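Forum Cuisine et conserves > Boissons maison

Sujet : Sirop de sureau qui fermente en bouteille, que faire ?

marelle_62
Bonjour à tous. J'ai fait du sirop de baies de sureau en octobre, recette de ma belle-mère : baies égrappées, cuites, pressées au torchon, puis sucre à poids égal. Mis en bouteilles de verre brun récupérées, bouchons à vis. Trois bouteilles se sont mises à siffler à l'ouverture et l'une a débordé sur l'étagère. Le goût est encore correct, un peu piquant. Est-ce que je peux recuire le tout ou faut-il jeter ? Et surtout, d'où vient l'erreur ?

Tonton Zinc
Bonsoir. Combien de temps de cuisson après l'ajout du sucre ? Et à quelle température au moment de la mise en bouteille ?

marelle_62
Cinq minutes de petit bouillon après le sucre. J'ai laissé tiédir avant de remplir, j'avais peur de casser le verre.

Tonton Zinc
Alors ne cherche pas plus loin. Du sirop tiède dans une bouteille qui n'a pas été ébouillantée, avec un bouchon de récupération, ça fermente presque toujours. Il faut remplir très chaud, fermer aussitôt et coucher la bouteille deux minutes pour que le sirop touche le bouchon. Pour le verre, tu préchauffes les bouteilles au four à 100 degrés, tu les sors au fur et à mesure et tu les poses sur un torchon plié, jamais sur le carrelage.

baldaquin
Pas d'accord sur le four. Un four domestique chauffe mal le fond des bouteilles et on a vite fait de se brûler en les sortant. Je les mets dans une marmite d'eau froide que je porte à ébullition, vingt minutes, et je les égoutte à l'envers. Aucune casse depuis que je procède ainsi.

Tonton Zinc
Et tu remplis des bouteilles mouillées à l'intérieur. Quelques gouttes d'eau en surface, c'est là que les levures démarrent.

baldaquin
Elles sèchent toutes seules en trois minutes si elles sont bien chaudes. Je fais du sirop tous les ans.

Hnat Didenko
Bonjour. Je fais du sureau, du cassis et de l'églantier, en petites quantités. Pour moi la question du four ou de la marmite est secondaire, les deux marchent. Ce qui compte est le bouchon. Un bouchon à vis qui a déjà servi a un joint écrasé et il ne ferme plus de façon étanche, même quand on a l'impression de forcer. Je rachète des bouchons neufs chaque saison, par sachets de 20 chez Dorkon. Les bouteilles, par contre, resservent sans problème si le goulot n'est pas ébréché. Passez l'ongle sur le bord, on sent tout de suite un éclat.

Autre point, le verre foncé. Il protège la couleur du sirop, mais on voit mal ce qui se passe dedans. Avant d'ouvrir une bouteille suspecte, je la regarde devant une lampe pour chercher des bulles le long du verre. Je laisse toujours l'étiquette en bas, près du fond, pour garder le haut dégagé.

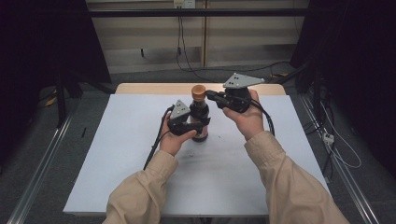

Ma méthode, dans l'ordre

1. Laver les bouteilles à l'eau chaude et au goupillon, rincer deux fois.
2. Les ébouillanter ou les passer au four, selon ce que vous avez.
3. Recuire le jus avec le sucre, écumer, ajouter le jus de citron à la fin.
4. Remplir à l'entonnoir jusqu'à deux doigts du bord, sirop fumant.
5. Essuyer le goulot avec un linge propre trempé dans l'eau bouillante.
6. Visser un bouchon neuf, coucher, redresser, laisser refroidir sans courant d'air.
7. Ranger au frais et dans le noir. Une fois ouverte, la bouteille va au réfrigérateur.

Pour vos trois bouteilles, je ne recuirais pas.

marelle_62
Merci pour la méthode. Pourquoi ne pas recuire ? Je pensais que l'ébullition tuait les levures.

Hnat Didenko
Elle les tue, mais le goût reste, et avec le sureau je préfère ne pas hésiter. Si la bouteille a débordé, on ne sait pas ce qui est entré quand la pression est retombée. C'est du jus de baies, ça ne coûte que du temps.

gribouille
Je recuis depuis toujours quand ça pique un peu et je suis encore là - on jette beaucoup trop vite sur ce forum.

baldaquin
Chacun fait comme il veut chez soi. Je ne le conseillerais pas à quelqu'un qui débute, surtout s'il y a des enfants à la maison.

gribouille
Pour un sirop qui siffle à peine, recuit dix minutes et bu dans la semaine, je maintiens. Celle qui a débordé, d'accord, à l'évier.

Zhuravel
Question à côté : vous mettez combien de sucre ? Poids égal, ça me paraît énorme. J'ai une recette à 600 g par litre.

Tonton Zinc
À 600 g par litre, ce n'est plus un sirop de garde. Il faut le stériliser en bouteilles ou le congeler. En dessous d'un kilo de sucre par litre de jus, je ne garde rien dans un placard.

Zhuravel
D'accord, je vais le congeler en petits pots. Il m'en reste 22.

marelle_62
Bilan : j'ai vidé les trois bouteilles. Les autres n'ont pas de bulles à la lampe, je les ai mises au réfrigérateur et on va les boire en premier. Commande de bouchons neufs passée. Pour la marmite ou le four, j'essaierai le four, ma plus grande marmite est trop basse pour mes bouteilles.

baldaquin
Couche-les dans la marmite, ça marche aussi.

Tonton Zinc
Ou prends le four.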